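Hae-won Jeon leads the Mornus choir since 2 years, and before that she sang in it for a long time. I met her in May, before the evening practice. She gave me tea from her own flask and asked me first if I sing. I said no. "Everybody says no," she answered. "Then I hear them in the kitchen."

The choir has now 147 members on paper, but many come only in spring. She does not mind it. She told me that she worries more about the low voices. Mohammed-Awal Mensah has carried the basses almost alone this winter, and when he had a cold, she had to change the whole program. "I cut two songs and one of them was my favorite," she said. "I was angry at his nose."

I wanted to know how she chooses the music. She said that she reads the words first, aloud, without any melody. If she becomes bored, the song goes back to the shelf. Old songs from the villages near Cairns stay with her the longest, also when the singers complain that they are too slow.
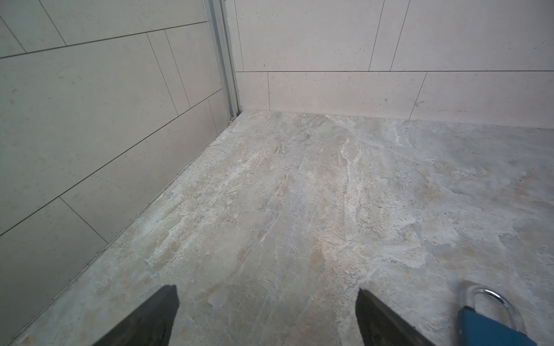
For people who are shy to sing, her advice is to begin alone and not too loud. "Five minutes in the morning is enough, but do it every morning." She likes small rooms with hard surfaces for this. A corner where two tiled walls meet, with long gray tiles set like bricks and a floor with a marble pattern, is to her taste, and she tells beginners to face the corner and hum until they find a note that feels easy. Carpets she calls the enemy. Then the first singers came in with their wet coats, and she went to open the piano.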